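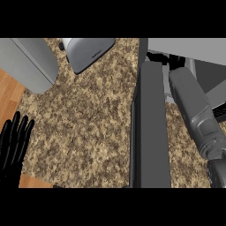
Subject: Re: [league-stats] Tiebreak order in the fall table
From: Blair Innes

Two separate problems are mixed together in the message below, so I have split the reply.

> The table on the site has Arroyo above Dikmont. Both clubs finished
> on the same points, and Dikmont won the game between them. I thought
> head-to-head came before goal difference. Also, the goals column
> doesn't add up. If you total "for" and total "against" for the whole
> division you get different numbers, and they should match.

On the order. Head-to-head was the first tiebreaker until the rules were rewritten in the spring. The current order is goal difference, then goals scored, then head-to-head, then a playoff at a neutral field. Arroyo finished with the better goal difference, so the comparison stops at the first step and the Dikmont win is never looked at. The table is right on this point. The footnote under it still gives the old order, and I have asked for it to be replaced.

On the goals column. You are correct that the two totals must match, and they did not. Goals for came to 306 and goals against came to 303. The gap of 3 is from one game, Urier at home to Justomia, which was abandoned at halftime and later awarded to Urier as a 3-0 win. The award was entered by hand on the Urier side only. Justomia had the loss in its record but no goals against, which also made its goal difference better than it should have been by three. I have entered the missing half. Both columns now total 306. No positions change.

The same game caused a third error that you did not mention. The scorer list still counted the goal Urier scored before the game was stopped. Under the rules an awarded result replaces the played one, and goals from the played part are not credited to anyone. That goal is now removed. Cards from the abandoned half do stand, and those were already entered correctly.

I reran the consistency check on the older seasons as well. The archive holds 1,058 games. The check compares the two team records for each game and lists any pair that disagrees on score, date or venue. It found no other score mismatches. It did list 76 games with a venue on one side and a blank on the other, nearly all of them from the years when the fixture cards were typed in from paper. These do not affect any table. I will fill them in as I get to them — anyone with old programs can send me the venue and the game number, off list if you prefer.

One request for people who enter results. Please use the "awarded" option in the form and do not type the score into the team record. The option writes both sides and clears the scorers. Typing it in does neither, and the form will not warn you.

The corrected file replaces the September one in the usual folder. The column layout is the same, so existing import scripts should run without changes.

Blair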